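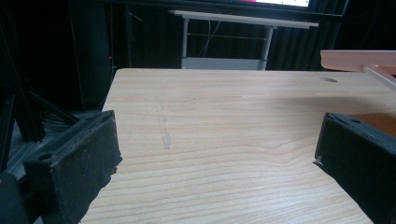

Fixing Grainy Balms and Lotion Bars
By Marcelino Collado
Updated June 22, 2026

Grain in a balm or lotion bar is a crystal problem. Shea butter, and to a lesser degree mango and cocoa butter, contains several fats that set at different temperatures. When the melt cools slowly, the higher-melting fats solidify first and form small hard beads in the softer base. The product is safe to use. The beads melt on the skin, but the bar feels sandy and drags on the first few passes.

Remelting

Cut the grainy bar into pieces of similar size and put them in a heatproof glass measuring cup. Stand the cup in a pan of water held at 80 °C. Direct heat and the microwave both leave hot spots, and a few unmelted crystals are enough to seed the next batch with the same fault.

Once the mix looks clear, keep it in the bath for another 35 minutes. Stir now and then with a dry silicone spatula and scrape down the sides of the cup, where solid fat tends to collect above the liquid line. Keep water out of the cup entirely. Wipe the outside before pouring so that drips from the bath don't follow the spout into the mold.

Expect some loss of fragrance. Essential oils evaporate during the hold, so weigh the melt and calculate a fresh addition at the low end of your normal rate. Add it just before pouring, and stay within the supplier's skin limit for the oil, counting what went in the first time.

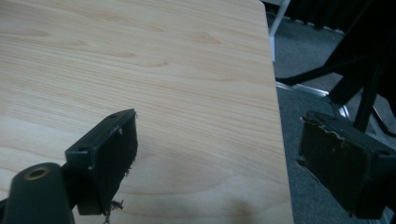
Cooling

Pour into molds that are already chilled and move them straight to the refrigerator. Thin molds do better than deep ones. Tins can go in with the lids off; put the lids on only after the contents have come back to room temperature, or condensation will form on the inside and spot the surface.

A sunken center means the top set before the middle did. Hold back a spoonful of the melt, keep it warm, and top up when a skin has formed. Cracks usually mean the freezer was used or the wax level is too high.

A base formula that sets evenly

Beeswax: 27 g
Refined shea butter: 35 g
Liquid oil (sunflower, jojoba or sweet almond): enough to bring the total to 100 g

Melt the wax and liquid oil first, then add the shea. For a softer balm, move a few grams from the wax to the oil. Unrefined shea can be substituted by weight, but it varies more between lots – test a small pour before committing a full batch.

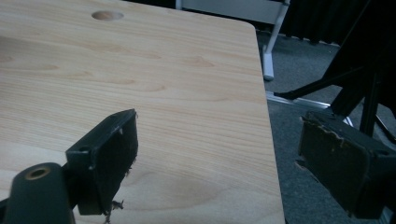

Pale wood top with a rounded corner and a drilled hole.

Storage

Keep finished bars below normal summer room temperature, away from windows and out of the car. Repeated partial melting is the most common cause of grain in a product that was smooth when it left the mold. Label each tin with the pour date and the butter lot. My own log goes back to a March batch made with Macaraeg shea, and every grainy tin in it had been through at least one warm afternoon.

Cleaning up

Wipe cups and spatulas with a paper towel while they are still warm, then wash with hot water and dish soap. Do not pour leftover melt down the sink. Wax sets in the trap and is tedious to remove. Scrapings go in a jar and can be used on drawer runners or squeaky hinges, grainy or otherwise.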